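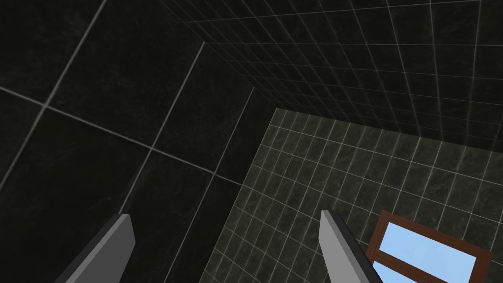 Subject: Re: Shrimp disappearing after water change

Hi all,

Sorry for the slow answer, I've been up to my elbows in the big tank and haven't looked at the list since the start of August. I saw this one and thought, oh, I know that feeling.

> I've had a colony of cherry shrimp going in a 50 litre tank since
> last spring and they were breeding like mad. Then I did a big water
> change, maybe more than half, and over the next few days I found
> dead ones every morning. The fish in the other tank had the same
> water and they're fine. Ammonia and nitrite both read zero. Is it
> the tap water? Should I be using a different conditioner? I've got
> a few adults left and some little ones hiding in the moss and I'd
> really like to keep them going.

First off, I'm sorry, that's a rotten thing to wake up to. I lost most of a colony the same way in my second year of keeping them and I moped about it for a month.

My bet is the size of the change and not the tap water as such. Shrimp will put up with all sorts if it comes on slowly, but a sudden swing in hardness or temperature can set them off moulting before they're ready, and then they get stuck halfway. Have a close look at any dead ones you find. If there's a pale band right round the body just behind the head, that's a bad moult. Old hands on here call it the white ring. If you don't see it, I'd be thinking about something else (more on that further down).

Do you top up for evaporation between changes? I ask because that's how I did mine in. I'd been topping up with straight tap water for the whole summer and hardly ever taking any out, so the minerals just crept up and up. The shrimp were used to it by then. When I finally did a proper change, the water coming in was miles softer than what they'd been living in. I only found out when I borrowed a dissolved solids meter from someone at the Hasdale club. The tank was reading over 700 and the tap was nowhere near it! The fish couldn't have cared less, same as yours.

So before you buy another bottle of anything, test the hardness of the tank and the tap on the same evening and compare. The drip kits are better than the paper strips, in my experience, though the strips will show you a big difference if there is one. Let the tap sample sit overnight in a jug first. Mine changes colour quite a bit between fresh and rested on the pH test and I gave myself a fright over nothing the first time.

What I do now is boring but it works for me. I take out a small bucket, never more than a tenth of the tank, and I put the new water back through a length of airline with a loose knot in it so it only drips. It takes most of an evening. I set it going at 7 pm and go and make dinner, and I've flooded the cabinet precisely twice, both times because I forgot it and went to bed. Put a towel down. For top ups I use rainwater, but only from the tank off the shed, which has a clean metal roof. I wouldn't use rainwater if you've got painted shingles or you're under trees that get sprayed.

On the conditioner, I'd stay with the one you have if it deals with chloramine as well as chlorine. It should say on the label. I wouldn't double the dose "to be safe" either. I know people do, and I used to, but I can't say it ever did any good.

Now, the other thing. Copper. You said the fish got the same water, so I'd guess it's not in your mains supply, but there are sneaky ways it gets into one tank and not the other. Did you dose the shrimp tank with a plant fertiliser at the same time? Or put in new plants that might have been treated for snails? Or use a bucket that's had some sort of fish medicine in it? I keep one bucket just for the shrimp, with a stripe of red tape on the handle, and the rest of the household knows it's not for mopping. If your house has new copper pipes, run the cold tap for a good few minutes before you fill anything, and never use the hot one.

As for the ones you've got left, I'd leave them alone as much as you can bear. I know you want to count them, but every time you lift the moss the babies scatter and it's no help to anyone. Feed lightly. A bit of blanched zucchini or spinach, whipped out the next morning, and otherwise let them graze. A couple of dried leaves in there won't hurt (I like the Indian almond ones but plain oak, gathered brown off the ground, has been just as good for me). If the little ones are hiding in the moss, that's the best sign you could have. They're often tougher than the adults because they've only ever known that water, and because they moult so often they seem to adjust faster. I don't know if that's proper science or only what I've seen.

Give it 3 weeks before you decide anything. Mine went from maybe a dozen survivors to so many that I was bringing bags of them to the Briradness swap table and begging people to take some. There was a stage where the tank looked completely dead, not one shrimp out in the open, and then one night I went past with the torch and the whole back glass was moving.

If you do end up needing new stock, please don't go and get the fancy ones from Bukov straight away. They're lovely, but they come out of very soft water and yours will be a shock to them. Somebody local with plain old cherries in ordinary tap water would be my pick. There's a fellow out Dumlao way who usually has extras, and I'm happy to put aside some of mine too once it cools off enough to post them. No charge, just cover the postage.

Oh, and whatever you do, drip the new ones in slowly. I take a couple of hours over it. Floating the bag for fifteen minutes is fine for a barb but it's not enough for these.

Slightly off the topic, but while I'm writing: does anyone have a sponge that fits over the intake of one of those 800 litre an hour canister filters without choking it? I've tried two kinds. The fine one clogs inside a week and the coarse one lets the babies straight through, and I found eleven of them living in the canister when I cleaned it. They looked very happy in there, mind you, plump as anything. I've been using a piece of stocking and a rubber band in the meantime, and the rubber band perishes.

Let us know what the hardness test says, and if you find a white ring on any of them. And tell us what you feed them, I forgot to ask that!

Cheers,
the one with the leaky cabinet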